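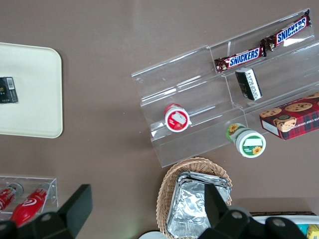
3.2 Collection of examples

All examples were collected by teleoperation in our laboratory in Clestville. The platform has two arms with parallel grippers, and one operator drives both of them. We record the views of the small cameras at the grippers together with the view of a fixed camera at the workspace, as well as the joint positions and the gripper commands. The streams are aligned in time by the Carkatier logger before they are stored.

The tabletop tasks belong to the group which we call "snack counter". The objects are ordinary goods from a shop: candy bars, cookies, drinks in bottles, wrapped sandwiches, small boxes. They are kept on trays, in wicker baskets and on a clear acrylic stand with three tiers. We chose clear holders on purpose. Their edges reflect the light and the color of the table passes through them, and our earlier policy, trained on the Deklow set, often placed the fingers too low when the shelf was transparent.

Each session consists of 16 episodes. Before every episode the operator receives a short written instruction, for example "move the sandwich to the round basket", and the arrangement of the objects is changed by hand according to a printed list. The list gives only the holder for every object and leaves the exact pose free. In the first sessions of October we fixed also the pose, but the resulting policy learned the positions and ignored the images, so these sessions are not included in the final set.

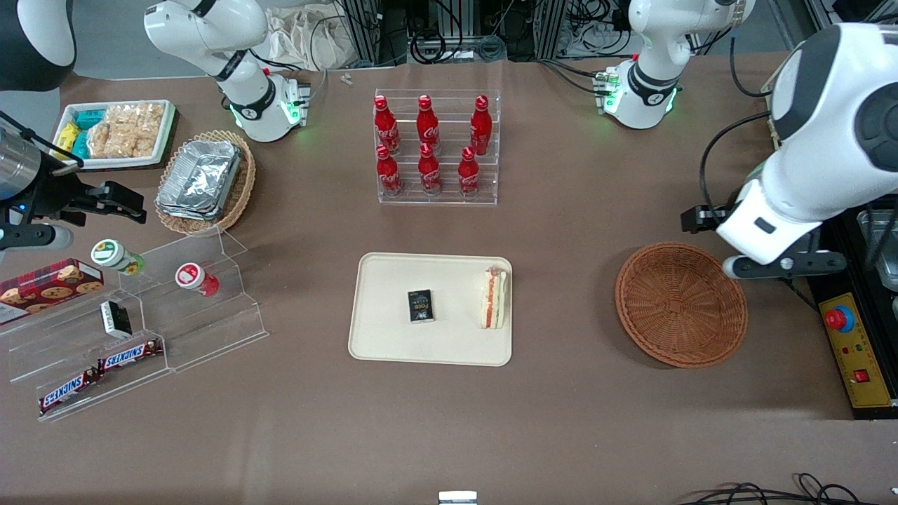 Figure 2. Workspace for the snack counter tasks, with the two arms, the trays and the clear holders.

The operator decides which arm to use. We did not give a rule for this, and the two main operators have different habits – one changes the arm when the object is past the middle of the table, the other prefers to reach across. Both habits are kept in the data. We discuss in Section 5 how this affects the choice of arm by the trained policy.

An episode is stopped after 150 seconds if the instruction is not completed. Stopped episodes are not deleted. They receive the label "incomplete" and are used only for the training of the success classifier. Episodes in which an object fell from the table are treated in the same way.

After removal of the recordings with missing streams, the set contains 2046 episodes. Waqas Bangash and Kastriot Vasić checked the labels independently with the Naqvi viewer, and where they did not agree the episode was watched again by both of them. The most frequent disagreement concerned small boxes which touched the rim of a tray – it was not clear from the instruction if this should be accepted as placed.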